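Vedex says its planner can tidy a room on its own. The log is less sure 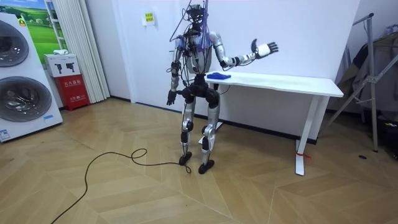 Does the new software let a humanoid plan its own chores? Partly, and the part it handles is smaller than the announcement suggests.

Vedex put out version 2 of Dixit, its planning package for two-armed robots, on 18th October, a Sunday, with a press note that used the word "autonomous" in nearly every paragraph. The company says Dixit can take a typed request such as "put the towels away," break it into steps, and send those steps to the arm and leg controllers with no one writing a script.

The test log published alongside the note tells a more modest story. It covers 347 requests run in September at the company's Plarnesham site. In 57 of them an operator had to step in, and Vedex still files most of those under "completed." Its reasoning is that the robot carried on from where the operator left it.

"If a person moves the arm and the planner then finishes the job, what exactly did the planner do?" said Janka Vrabec, who writes motion software at Nirnorbridge and has read the log. She would like to see those runs listed on their own.

Kwadwo Nartey, who leads the Dixit team, said the count follows the company's usual practice. "We care whether the task gets done," he said. He agreed that the planner works from a map of the room made beforehand, and that moving a piece of furniture means making the map again. The press note leaves that out.

There is some real progress in the release. Replanning after a missed grasp now takes roughly 6 seconds, according to the log, and the old version simply stopped and waited. The tool that shows why a step was rejected is also far easier to read — anyone who has stared at the old error codes will be glad of it.

Vedex has not said what a license will cost, or whether outside groups can run the same requests on their own machines. Nartey said a copy of the test set would be shared "when it's ready" and did not give a month.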